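What is inflation, and why does bread cost more than before?

Maybe your grandmother told you that when she was small, she could buy a whole bag of sweets with one coin. You look at the same coin today and you know it will not buy even one sweet. Did the coin become smaller? No, it has the same size and the same weight. The thing that changed is how much the coin can buy. Grown-ups have a long word for this: inflation.

To understand it, let us visit a country called Kurora. In Kurora the money is called the edari. There is a baker in the main street, Mr Marthinus Sibiya, and he sells a loaf of bread for 20 edari. If you have 100 edari, you can carry home five loaves. It is a good day for sandwiches.

One year later you come back with the same 100 edari. Now the loaf costs 21 edari. You can buy four loaves, and you get 16 edari in your hand as change, but for the fifth loaf you do not have enough. Your money has the same number written on it. Still, it buys less bread.

When one price goes up, this is not yet inflation. Perhaps it was only a bad year for strawberries, so strawberries are expensive and everything else stays the same. We speak of inflation when most of the prices go up together: bread, shoes, bus tickets, haircuts, pencils.

Why do prices go up?

There are several reasons, and often they come at the same time.

Sometimes it costs more to make things. Mr Sibiya needs flour, electricity for the oven and a person who helps him in the morning. If the flour becomes more expensive, he has to pay more before he has sold even one loaf. He can earn less, or he can ask a higher price. Usually he does a little of both.

Sometimes many people want to buy the same things, and there are not enough for all of them. Imagine that ten children want to buy a football and the shop has only three. The shopkeeper sees the queue and understands that she can ask for more.

And sometimes there is too much money. This one sounds strange. How can there be too much money? 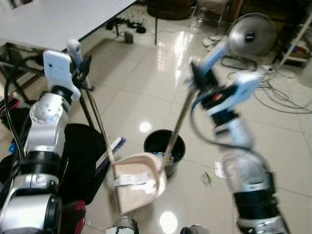
MONEY FOR BEGINNERS

The island where everybody was rich

Pronell is a small island with one shop. One morning in February, every family on the island found 2000 extra coins in front of the door. People were very happy and ran to the shop. But in the shop there was the same number of apples as the day before, the same number of blankets and the same number of lamps. There was more money, but there were no more things to buy with it.

The shopkeeper, Martim Coelho, sold nearly everything before lunch. The next day he made his prices higher, and people paid them, because they had so many coins. After some weeks an apple cost double, and the families could buy the same amount as in the time before the coins came. The ones who had kept old savings in a jar were even a little sad. Their savings could now buy only half as many apples.

This is why a country cannot simply print money until everybody is rich. Money is useful when there are things to buy with it.

Who looks after the prices?

Most countries have a central bank. It is a special bank, and you cannot go there to open an account for your pocket money. One of its jobs is to keep prices from rising too fast. For this it uses the interest rate, the price that you pay for borrowing money.

When the interest rate is high, a loan is expensive. A family that wants a new car may decide to wait another year. People spend less, the queues in the shops become shorter, and the prices calm down. When the interest rate is low, a loan is cheap, and people buy and build more.

A central bank cannot make inflation disappear in one day. It can take many months before a change in the interest rate is felt at the baker's.

Can prices also go down?

Yes. When most prices fall together, the word is deflation. It sounds wonderful, but it can bring problems. If you believe that a bicycle will be cheaper next month, you wait. If everybody waits, the bicycle shop sells nothing and cannot pay the people who work there. Many central banks prefer that prices rise slowly, so slowly that you nearly do not notice it.

Try it at home

Ask an older person in your family what they paid for bread, a cinema ticket and a stamp when they were your age. Write the prices in a notebook and put the prices of today next to them. Which one has grown the most?

Words to remember

Inflation: most prices go up, and the same money buys less.
Deflation: most prices go down.
Interest rate: what you pay for borrowing money, or what you get for saving it.
Central bank: the bank that looks after the money of a country.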